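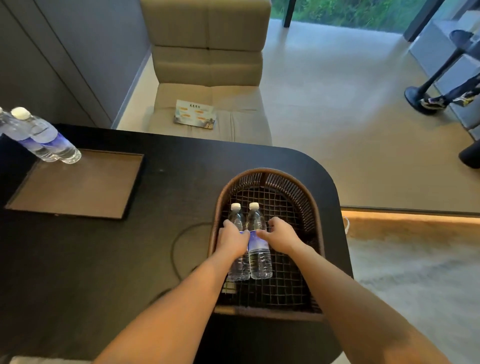 Stellcombe Desktop Scanner Receiver

$419
In stock at Lendonari. Orders in by 2 p.m. leave the same day, except Sunday, when we are asleep.

There are sirens on your street and the neighborhood group has already settled on a gas leak, a bank robbery and a movie shoot. The Stellcombe picks up the dispatcher, who usually says it's a car in a hedge.

It is a plain receiver for the kitchen counter or the newsroom shelf. It listens to police, fire, ambulance and road crew channels wherever those are still sent in the clear. It doesn't transmit, so you can't offer the dispatcher your opinion.

What it does
Type in your zip code and the Stellcombe loads the local channels from its built-in list. It holds 1,601 of them, over half of which will be silent at any given moment. Sort them into banks and switch off the ones you don't care about. Most people switch off parking enforcement by Tuesday.

The replay button brings back the last 9 minutes of radio traffic, for when you were running the blender. A priority channel will cut in on everything else. Pick a quiet one, or you will never hear anything else again.

In the box
Receiver
Desk antenna
Wall adapter, with a cord long enough for a normal kitchen
Printed manual, written by someone who likes footnotes

Specifications
Channels: 1,601
Replay: 9 minutes
Battery backup: 8 hours
Display: backlit, amber, dims at night
Headphone jack: yes, and your household will thank you

Before you buy
Many police departments now encrypt their radio. No scanner at any price will decode that, including this one. Check what your county does first. Fire and ambulance calls are often still open. Some states restrict scanners in vehicles, so look that up before you put one on the dashboard.

Goes with
Cistus window antenna, for apartments on the wrong side of the hill
Varela carrying case, padded, black or a slightly different black

Returns
Thirty days, in the original box. "Too boring" is an accepted reason. We take it as good news about your town.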